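Workshop Tips: Setting Up a Table for Two-Arm Tidying Trials

These notes come from the Gudbridge bench, where we ran the Cikum sorting study through the winter. The study asked a narrow question: does a two-arm robot learn to clear a table better from many demonstrations of one layout, or from fewer demonstrations of many layouts? We collected 3325 demonstrations in all. Most of what follows is bench practice, with the result near the end for anyone who wants it.

Choosing objects

Mix stiff things with soft ones. Cloth, tape rolls, squeeze tubes, flat sticks and letter tiles all come from a kitchen drawer or a craft box, and each one asks for a different grip. Small tiles are the hardest. A gripper that comes in too high misses them, and one that comes in too low pushes on the table. Set the lowest finger height with a tile in place before the first run of the day.

Bright cloth is easier to pick out against a pale top. Shake it out and drop it again between runs. If you fold it the same way each time, the policy learns the fold.

Bundles of sticks should be gripped across the middle when you can manage it. Gripped near one end they fan out, and the second arm has to wait.

The table

A plain, light top works well. If yours is made from two boards, run a finger across the seam and level it until small pieces slide over without catching. Ours took two thin shims and a quarter turn on one bracket bolt. Check it again every Friday.

Leave shadows alone. We spent a week hanging sheets to get rid of ours, and the policies trained under the sheets did poorly as soon as the sheets came down.

Wipe the top with a damp rag and dry it. Spray cleaner leaves a film that makes the tiles skate.

Cables

Leave enough slack at the wrist for a full turn, then tie the cable back farther along the arm. Move each joint to its limit by hand, power off, and watch the loop. Replace cloth ties when they fray.

Recording

Keep sessions to 90 minutes. Operators get sloppy after that, and the late runs have to be thrown out. Write down the layout before you start, using plain words: tube back right, tiles front. A failed grasp followed by a good one is worth keeping. Delete only the runs where something fell off the table.

What we found

We trained one policy on a single layout and another on 48 layouts, with the same number of minutes of data for each. On the familiar layout they came out even. On 14 layouts neither had seen, the varied policy finished the job far more often. Most of its remaining failures were with tiles lying close together, where the fingers closed on two at once.

The Tsuchiya variant, which adds a short pause before each grasp, helped with tiles and made no difference to cloth. It also made every run longer. We left it switched on for tiles only.

Isance, our follow-up study, starts in March on the same table with a deeper bin and softer finger pads. The layout sheets will stay the same so the two sets can be compared.
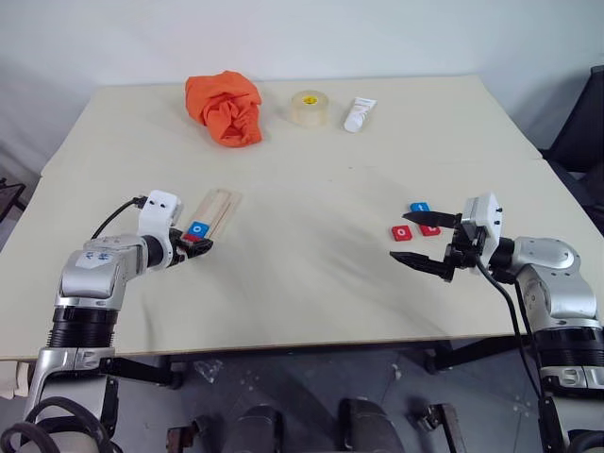 Finger pads wear faster than you would expect on bare wood. Turn them when the edges go shiny, and write the change on the layout sheet for that day.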